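3.2 How small towns name their footpaths

The 54 path names in our Osside sample were a joy to work through. We had expected most of them to point to landowners, as street names in the area usually do. Only five did. The rest pointed to errands: milk, church, the dentist, a cousin's orchard. Path names seem to keep a record of where feet went, and they keep it long after the errand has gone.
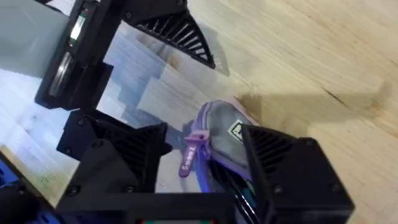
9 min read

Damgaard's earlier survey of Pelov found much the same thing, though her list was shorter and leaned on printed maps. We began with speech. Residents were asked to talk us through a walk they knew well, and we wrote down each name as it was spoken, including the ones they laughed at. Four paths had different names depending on the direction of travel – a wonderful result, and one that no map of Osside shows.

Spelling was left alone at this stage. "Grarurov Cut" and "Grarurow Cut" were entered as separate forms and joined only after a second speaker confirmed that they meant the same path.

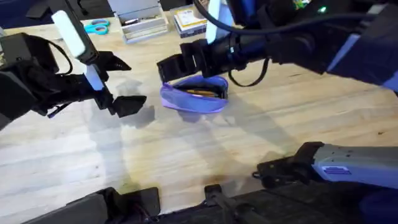
Vol. 5, No. 4

Age made less difference than we thought it would. Teenagers knew nearly as many names as their grandparents, but the names themselves were newer and often came from school. One short link behind the bakery, barely 400 paces long, is "the Late Way" to anyone under 20 and "Sârbu's" to everyone else. Both names are in daily use, and we heard them in the same kitchen on the same Saturday.

Figure 4. A fabric pencil case with a purple zipper, partly open.
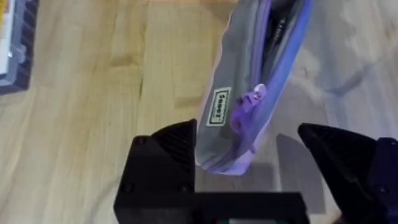
3.3 Names that moved

A smaller group of names had drifted from one path to another. Gunhild Damgaard calls these "walking names," and we have kept her term. In Osside the clearest case is Ferry Steps, which now has no steps and runs uphill, away from the river.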